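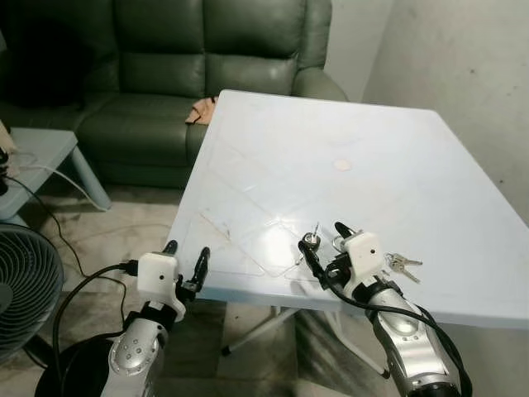

How an Organization Plans to Buy a Robot

A Budgeting Guide for Young Readers, Ages 8 and Up

A robot with two arms costs a great deal of money. Before an organization buys one, people spend many weeks asking questions, adding up prices, and deciding what can wait until later. This kind of work is called planning, and the list of what will be spent is called a budget.

This guide explains how the Plavell Learning Center plans for its equipment. Young visitors to the Center often ask how much the robots cost. The answer depends on many different things, and most of them are not the robot.

Step One: Name the Job

Every plan at the Center begins with a job. A person who wants new equipment must write down, in one or two sentences, what the equipment will do. "We would like a robot" is not accepted. "We would like a robot that can pick up keys from a table and hang them on hooks" is accepted, and the form moves to the next desk.

Keys were chosen for the first robot plan. A key is small, thin, and hard. It often lies flat, so there is very little for a gripper to hold. A key may also be joined to a ring, and the ring may be joined to other keys. Picking up a bunch of keys is easy for most people by the age of two. For a machine it is a difficult task, and a difficult task affects the price of the equipment.

Words to Know

Budget: a plan that shows how much money there is and how it will be used.
Gripper: the part at the end of a robot arm that takes hold of things.
Quote: a written price that a seller promises to keep for a certain time.
Spare: an extra part kept ready in case the first one breaks.
Running cost: money that must be paid again and again after a thing has been bought.

Step Two: Look at the Place

The next step is to visit the place where the robot will work. The planner brings a tape measure and a notebook. How high is the table? How far is it from the table to the wall? Is the floor level? Where are the electrical outlets, and will anyone trip over a cable on the way to them?

Some of these answers save money. If a folding table is strong enough, there is no need to order a special workbench. If the hooks are already fixed to the wall, they do not have to be bought. Other answers add to the cost. When the hooks are too far away for the arms to reach, the Center must buy longer arms, move the table, or choose a base with wheels. Moving the table is free, so it is always tried first.
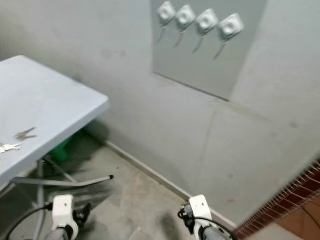
Two sets of keys on the table and four empty hooks on the wall. The distance between them is one of the first things a planner measures.

Step Three: Make Two Lists

Planners at the Center write two lists. The first is headed "Must Have." The second is headed "Nice to Have." Every item has to go on one list or the other, and there is no third list for items that people cannot agree about.

For the key robot, the Must Have list included:

Two arms
Two grippers
Cameras, so that the robot can find the keys
A computer to run the arms
Power cables long enough to reach the wall
A stop button that an adult can press at any time
Safety training for the staff

The Nice to Have list included:

A second computer
A rolling cart
A storage cabinet with a lock
Softer covers for the gripper fingers

Elīna Adomaitis, the equipment planner at the Center, moved one item from the second list to the first. She had read that smooth gripper fingers may slip on metal, and she asked that the softer covers be bought at the start. They were among the cheapest items on either list.

Step Four: Ask More Than One Seller

A careful buyer does not accept the first price. The Center asked for quotes from Harkska, Brunet, and Fillard, and sent the same Must Have list to all three. Sending the same list is important. If one seller is asked for a robot with cameras and another is asked for a robot without them, the prices cannot be compared fairly.

The lowest quote did not include delivery or training. Once those were added, it was no longer the lowest. Readers may have seen the same thing happen with a toy that is sold without its batteries.

Step Five: Plan for What Comes After

Many people think that the spending stops on the day the box arrives. It does not. Screws work themselves out. Cables bend many times and wear thin. Gripper fingers close on hard objects all day and must sometimes be replaced.

The Center therefore sets aside $1000 for spare parts before a robot is ordered. If the money is not needed in the first year, it is kept for the second. It may not be used for anything on the Nice to Have list, even when someone asks very politely.

Practice objects belong in this part of the budget, too. A robot that has only met one key may have trouble with another. Planners gather keys of different shapes, with rings and clasps of different kinds. Old keys that no longer open anything are ideal and can usually be collected without paying for them. The Center has 22 in its practice box. 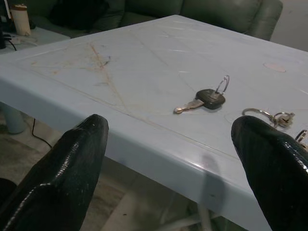

A car key with a black plastic head and a small split ring, between two gripper fingers. More metal rings and clasps lie to the right.

Step Six: Get Approval

When the lists, quotes, and running costs are ready, they are placed in one folder and given to Kayode Akpan, who is in charge of spending at the Center. He may approve the plan, refuse it, or send it back with questions. The first key robot plan was sent back in March with a question about the length of the cables. The planner measured again, corrected the form, and returned it. The corrected plan was approved on 23rd June.

Try It Yourself

Choose a small job at home or in your classroom, such as sorting pencils or watering plants. Imagine that you have been asked to buy a machine to do it.

Write the job in one or two sentences.
Measure the place where the machine would work.
Make a Must Have list and a Nice to Have list.
Find something you already own that could be used in place of something new.
Write down what might wear out, and how you would pay for another one.

Show your plan to an adult and ask whether they would approve it. If they send it back with a question, find the answer and hand it in again.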